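I keep a hand-held gripper going at home, the kind with a trigger, a linkage and two fingers, and a camera that looks down past them. Most of what I write on it is upkeep. I did a full service last week and want it written down before April, when I'll have forgotten the order. 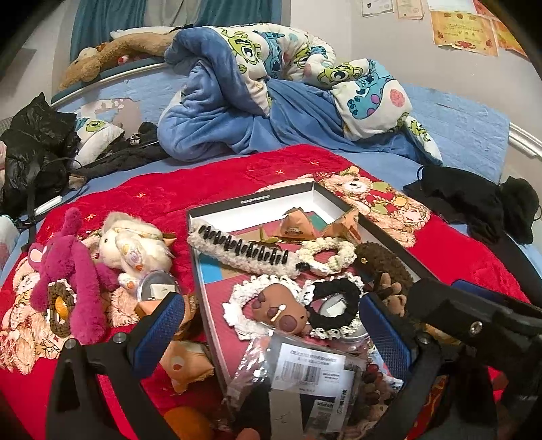
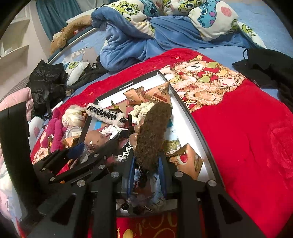 Photos: Berenice Alvarado

The practice setup is a box of small things on a bed. Soft ground is harder than a table. When you press down on a blanket everything sinks a little, and if one finger lags behind the other you feel it right away. Hair scrunchies and wrapped packets show it best. Plush toys are too forgiving and will let you get away with a loose joint.

The pivots come first. I work from the handle out to the fingers and check each one by holding the arm and trying to rock it sideways. Two had play. I backed them out, wiped off the old threadlocker, put on a small drop of new and snugged them down until the arm still fell under its own weight. Too tight is worse than loose -- the fingers close fine and then don't open all the way.

Next the pads. Lint from fleece packs into the texture and they go slick. I used to wash them with dish soap. Refugio Solís, who built the first Mimach handle I ever used, told me to try a stiff toothbrush and plain water, and that does it in a couple of minutes. Let them dry overnight. I get 40 hours out of a pair before the edges start to lift, and the spares come from Flovard in bags of six.

Then the camera. Loosen the clamp, close the fingers, and turn the mount until the tips meet in the middle of the picture. I put a pencil mark across the clamp so I can see later if it has crept. It had moved a little since the last time.

To finish I do 70 open-and-close cycles with nothing in the fingers, then 23 picks out of the box. I had three drops, all on slippery wrappers. Swapping the left and right pads got rid of two of them and I don't know why.

Still on the list: a new return spring. The one I ordered from Figueroa is too short by a coil.

Contact | © 2018 Trumanmont Notes | Back to top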